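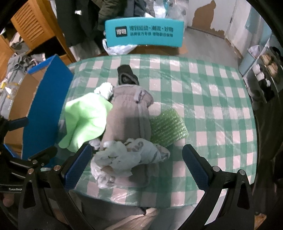
A table laid with trousers, plastic bags and bubble wrap between the fingers of a hand-held gripper. The dark blue pads are the part covered by the new service routine.

Sullia has changed the way it looks after the hand-held grippers used in its garment handling work, after a review found that most rejected recordings came from tools with worn or badly seated finger pads. The new routine took effect in June and applies to every pair in use, at the workshop and in the homes where most of the recording is done.

Under the old arrangement a gripper was returned for service only when the operator reported a fault. Pads were replaced on sight, and the pivots were left alone unless an arm had become stiff. The tools now come in after 600 closing cycles, or sooner if the pads fail a short check at the start of a session.

The review was carried out by Anas Chamoun, who runs the tool bench at Sullia, and covered 168 recordings set aside as unusable. Of these, 86 were put down to the pads. In most cases the pad had lifted at one corner or lost its texture near the tip, so that thin plastic slid out of the grip as the fingers closed. A smaller group was traced to play in the pivots, which lets the two pads meet at a slight angle.

"Cloth will forgive a bad pad for quite a long time," Chamoun said. "A carrier bag won't. If the pads are out by a little, the bag bunches up at one side and comes away, and the operator starts to twist the wrist to make up for it. Then we have a recording of somebody working round a fault."

Garments and packaging are mixed on the table for this reason. Folded trousers give a thick, soft edge that almost any pad will hold. Bubble wrap is springy and tends to push the fingers apart, and a crumpled bag has to be taken by a single fold.

The service itself is done on the bench with the gripper clamped by its body. Both pads are taken off and the seat behind each one is wiped clean of lint and old adhesive. The arms are then opened and closed by hand through their full travel, first slowly and then at working speed. Any roughness is treated as a pivot fault. The pivots are removed one at a time, cleaned, given a very thin film of dry lubricant and put back. Oil is no longer used, as it was found to creep along the arm and mark light fabrics.

New pads are fitted with the arms half closed. The bench uses a flat steel gauge supplied by Majali, which is placed between the fingers while the adhesive takes up. Both pads must lie flat against it along their whole length before the gripper is released. The pads are always changed together, even if only one is worn, and the date is written on a label inside the tool case.

Lint turned out to be the main cause of early failure. It gathers in the cutouts in the arms and works its way towards the pivots, and brushed cotton is worse than anything else on the list. Operators have been issued with a soft brush and asked to clear the cutouts between garments - a job that adds a few seconds and has already cut the number of stiff arms coming back to the bench.

Shadi Awad, who prepares the recordings for training, said the daily check was kept short so that it would be done. The operator closes the fingers on a strip of thin plastic film, pulls once in line with the arms and once to the side, and looks at the mark left on the film. An even mark on both sides is a pass. If the mark is heavier at one end, the gripper is put back in its case and the spare is used.

Awad also asked for the opening of each gripper to be recorded after service. The distance between the pads is used later to work out how far the fingers were closed at each moment, and a new pad that sits slightly proud of the old one shifts every reading in the file. Closed and fully open positions are now logged before a tool leaves the bench, and the values are stored with the recordings made on it.

The same pads are to be fitted to the arm at the Julow cell, where the trained folding routine is tested. That cell has until now used a harder pad from another supplier, and Awad believes the difference explains part of the trouble it has had with bags. The mounting plate has been redrawn by Homura to take the softer pad without changing the reach of the fingers.

So far 116 services have been logged under the new routine. Pad failures during a session have become uncommon, although Chamoun said the limit of 600 cycles was a cautious one and may be raised for tools used only on smooth fabrics. The limit for mixed work with plastic packaging will stay as it is until the Julow cell has completed its first run with the new pads.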